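Home | Guides | Kitchen | Ketgate Produce Bag | Contact

Section 3: Packing your fruit

I've had my Ketgate bag since October, and I pack it pretty much the same way every time (my shoulder thanks me for it!).

1. Lay the bag flat on a clear counter and open the mouth wide. I like it lying down – it's so much easier to see what you've got.

2. Slide the bananas into the middle as one bunch. Don't pull them apart.

3. Tuck grapes in around them, then add small stuff like an orange near the top.

Note: the bag holds 5 pounds. I've gone over and the seams did not love me.

Caution: never set anything heavy on the grapes. You'll be scrubbing purple out of that cream cloth all evening – ask me how I know.

4. Check that everything sits inside before you pick the bag up. 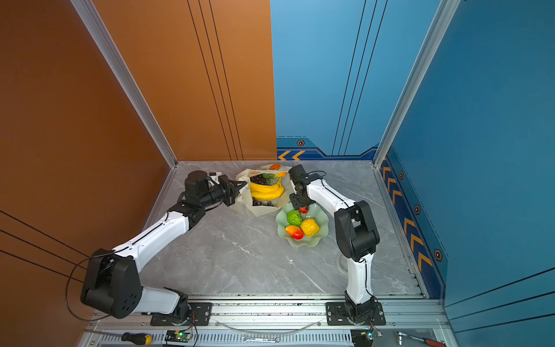

5. Gather the opening loosely and lift with both hands.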